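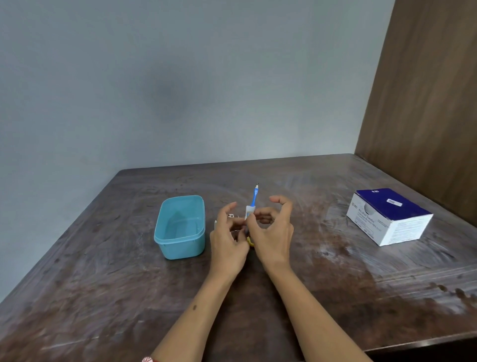

October, late morning start. Third round on the wax-and-oil finish trials, and I'm more excited about this one than I was about the first two put together! The goal hasn't changed: a finish for the Baslow side tables that can be repaired by whoever owns them, at home, with a rag. Everything we've tried so far either looks lovely and marks if you breathe on it, or holds up well and then can't be touched up without stripping the whole top. Dark tops are the hard case. The brown table has the sort of wear I mean, pale scuffs and swirling wipe marks that jump out wherever the finish catches the light, and on a blond top you'd hardly notice half of that.

Boards for this round: 6 offcuts, all walnut, all from the same plank so the grain doesn't fool us again. Sanded to 180, wiped down, left overnight. Three got Recipe B (oil first, then the soft wax) and three got the new one, which I'm calling Tisilel until someone comes up with a better name. Tisilel is the same oil with a harder wax melted into it, put on warm in one go.

Mixing notes. The hard wax takes forever to melt if you drop it in as a lump. Grate it! I used the old cheese grater from the bottom drawer and it went in beautifully. Keep the pan low and stir the whole time. First batch went grainy on me when I took it off the heat to answer the phone, so I warmed it up again and it came back smooth, but I've marked that tin with a cross and kept it out of the test. Second batch is the good one.

Application. Warm Tisilel goes on like soft butter and you get maybe a minute before it starts to drag. Work small patches, with the grain, and buff before it turns dull. Board 4 has a ridge down one side where I got greedy and tried to do the full width. Leaving it as is, I want to see if it buffs out after a week.

1130: first rub test on the B boards. 100 strokes with the gray pad, same weight on top as last time. Board 1 and board 2 both show a cloudy track. Board 3 is better, though I think I put more oil on it, and I didn't write down how much (write it down next time!!).

After lunch: same test on the Tisilel boards. Wow. Board 5 has a faint line you can only find by tilting it toward the window, and board 6 looks as if I never started. Then the part I was really waiting for – a dab of the finish on a cloth, thirty seconds of rubbing on the line on board 5, and it closed right up. No edge, no halo. I did it again on a fresh scratch made with a key and got nearly the same result, just a bit darker at the deep end.

Petronella Oosthuizen came by and did the fingernail test on all of them, without being told which was which, and picked 5 and 6 as well. She doesn't like the smell. I do, but I can see it being a problem in a small room. She suggested trying the Nuron oil, which is milder and dries slower, so that may also give us longer before it drags.

Still to do:
Water rings, cold glass and hot mug, on all the boards.
Small batch with the Nuron oil, same wax, same pan.
Buff the ridge on board 4 next week.
Ask Yu for more gray pads, we're down to the last one.
Label the tins properly – the cross is already rubbing off.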